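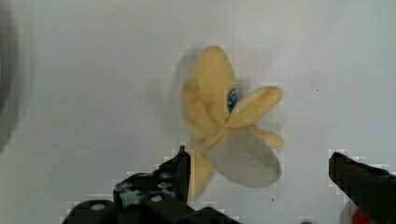 Plush-like banana at the gripper, wrist camera view.

1/ I wrote the handling rules for soft objects on our bench at Cendness. A few people asked for them after the Plumenau meetup, so I'm posting the short version.

2/ The list covers plush, foam and cloth. Rigid parts have a separate sheet. If you can't decide which one applies, press the object with a thumb. If it dents, use this one.

3/ Force limit first. Set it in the controller before the object goes on the table. We cap soft items at 14 newtons. The cap lives in the task file, and operators don't change it mid-session.

4/ Anything with flaps or loose parts gets its shape written in the log. "Banana" is not enough. Write "banana, peel open" or "banana, peel closed." We had 51 episodes from November that couldn't be sorted for exactly this.

5/ Tags stay on. A small blue tag in a fold is part of the object as far as the data goes. If one comes off, the item gets a new ID and the old ID is retired.

6/ Plain background for the baseline set. Wipe the surface at the start of each block. Specks and smudges are allowed, but note them.

7/ Check the finger fasteners every 70 episodes. Hand driver only. Mark the check in the log even if nothing moved.

8/ Hands stay out of the workspace while the arm is enabled. That includes fixing a toy that has rolled. Pause, wait for the pause light, reach in, step back, resume.

9/ A failed grasp stays in the set. Label it failed and go on to the next one. Don't re-record it under the same number.

10/ We keep all of this in Stomeo next to the task files, so the version you ran under is saved with the episode. Current set is 762 episodes, all under version 3.

11/ The order of steps in 8 is borrowed from the Hashemi checklist, which a lot of small labs seem to use. The rest is ours and will probably change.

12/ Still open: how to log fabric that is worn thin. Right now we write "worn" and two people never mean the same thing by it. If your lab has a scale for this, please reply with it.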